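News from the Robot Club: Two Arms Are Harder Than One

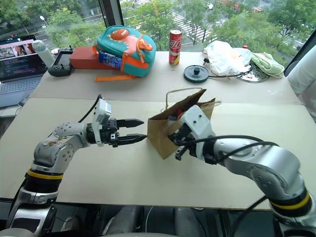

The white gripper has the paper bag, with the black one open on the other side.

Well, we did it – the club has moved on to two arms! If you read my last piece you'll remember that we spent most of the spring getting one arm to pick things up and put them down in the right place. I thought adding a second would be more of the same. Ha!

The job we set ourselves is handing over a paper bag. One arm holds it, the other reaches in and takes out what's inside. Paper is a miserable thing to hold, by the way. Squeeze too hard and the bag folds up on itself, too soft and it slides right out, and every crease from the last try changes how it hangs on the next one. Aino Eskola has been keeping the log and we're up to 121 tries, which includes a very long afternoon when I had left and right swapped in my code and couldn't see it. Sorry again, everybody.

Donnie Kinnear wants to go on to backpacks next, straps and all. I'm still voting for more bags, but he's very persuasive and he brings snacks, so I expect I'll lose that one.

Comfort Adjei has rewritten the part of the program that decides which arm goes first, and it's so much easier to read now. If you're new and want to learn how the thing works, start with her notes in the club folder and skip mine. Yao-tsung Lam is happy to sit down with anyone who hasn't driven the arms before – give him 30 minutes and you'll be moving one on your own.

We have our open house coming up in August and I'd love to have the handover ready to show by then. We could use more paper bags with twisted handles, any size, so please save yours! Leena Vuorinen is collecting them and would like 20 more before the next meeting.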